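3.2 Crumple as a starting state

I used to think a shirt was either folded or unfolded. Going through our 937 garment states with Rosaura Huaranga cured me of that (and of ironing, for a while!).

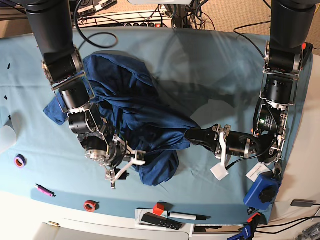

Dark cloth was the hardest to label, and we argued over nearly every fold. We ended up scoring what we could name: a sleeve, a hem, a collar.

Figure 4. Dark blue long-sleeved shirt, one sleeve stretched out, body still bunched. Scored "one part named."
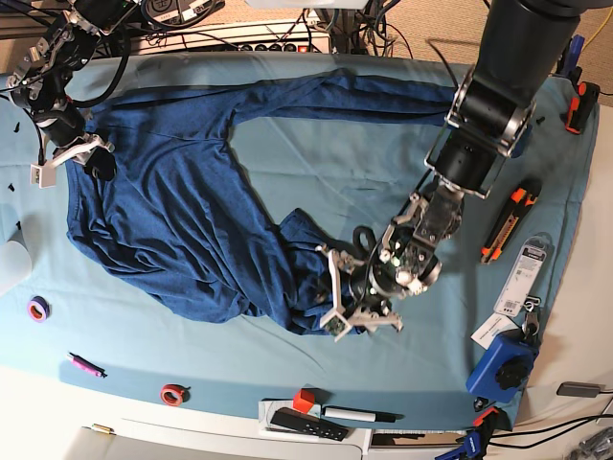
3.3 Agreement between labelers

Natália Kubíček relabeled 634 states without seeing my scores, and sleeves gave us the least trouble.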